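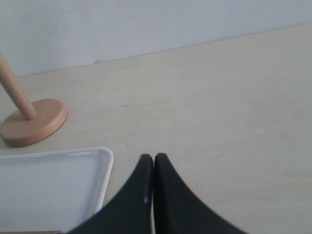

Stand on the bench, wall side. Base and lower part of the dowel.

Jan 25, 2022 - Bodovow bench, stand and surface check

Stand for the Amus job set down on the left of the bench, near the wall. Round base, thick disc, edges rounded over. Plain dowel, natural wood on both parts. Base sits flat on the bench top.

Weighed the base and dowel together on the small scale: 428 g. Drawing allows 400 minimum, so no need for a thicker disc. Dowel is 12 mm at the foot, checked with calipers at two heights, same reading both times. Fit in the base is a push fit, no glue. Want to be able to pull it out until Mai is signed off.

Bench top: short thin dark line towards the wall, left of the middle. Could be a hair, pencil or a scratch. Go over it with a damp cloth first, then a soft rubber. If it stays, log it as a scratch and leave it alone - the last attempt at polishing one out left a dull patch bigger than the mark. Also a tiny dark speck nearer the front, and a few other small marks.

Small lump where the wall meets the top, a bit left of centre. Filler or dirt, not tested. Try a plastic scraper. Don't use the steel one on this surface.

Wall has faint smudges and small specks. Not urgent. Repaint is down for May with the rest of the room, colour unchanged.

Ellance order: dowel stock is on the same sheet as the discs, line total 1,123. Check whether that includes delivery before passing it on. The previous sheet had it as a separate line.

To do
- wipe bench, recheck the dark line
- lump at the wall joint
- oil test on an offcut, one coat, leave overnight
- sand underside of base, 240 grit, then weigh again
- write base weight on the Amus card in pencil

Tilt test not started. Needs the wedge from the other bench and a clear run on the right-hand side.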